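Speaker notes – Two months with the Peresetti hand-held gripper kit

Slide 1. Title, then straight to the picture
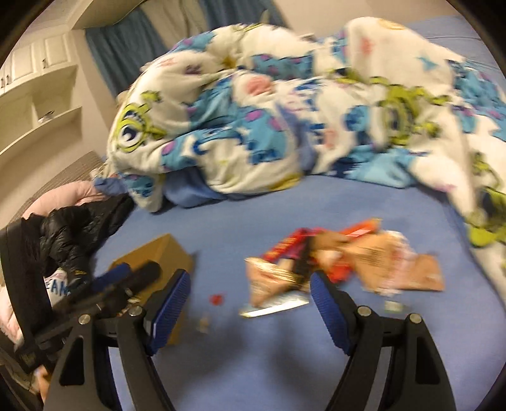 Slide 2. Who I am, what we bought

Say hi, thank Halima Kariuki for the slot. I run the small test group at Lyimo and I pay for my own mistakes, so this is a buyer's talk. Vakico sold us 2 kits in May. You get the gripper, a charger, spare finger pads and a login for the upload service.

Go back to the picture for a second. Wrappers on a fitted sheet, open box behind the left jaw, monster duvet all over the place. Bedroom pickup is what our customer wants, so it's what we record! Point at the blue ribbed pads, they come up again on slide 4.

Slide 3. What it's like to use

Setup took me 15 minutes, and I'm slow with manuals. Idrisa Nyamweya did it faster and hasn't let me forget it. The squeeze feels natural – you stop thinking about your hand pretty quickly. My wrist got sore on long days, so we cap a turn at 12 minutes and swap.

(Pause here. Somebody always asks about weight. Pass the kit around.)

Slide 4. Thin stuff

Foil and plastic wrappers are my favorite test, and the meanest one. They're flat, they slide, they fold up under the pads. The ribs help on anything crumpled. On a wrapper lying dead flat I still have to push it into a fold first, and I'd love a softer tip for that. Crumbs, forget it. We leave them.

Slide 5. The upload service

We sent in 500 clips. The checker is good at catching the shaky ones, a bit too good maybe, it threw out several that Dušan Yordanov and I both thought were fine. Support answered when we complained, and they put most of them back.

Slide 6. Versus Rendex

We borrowed the Rendex for a week. Nicer case, stiffer trigger, pads that are glued on. Peresetti pads come off with a screwdriver, and that decided it for me.

Slide 7. Would I buy it again?

Yes, with the extra pads. Ask for questions, then hand over to Emmanuel Urio for the pricing part.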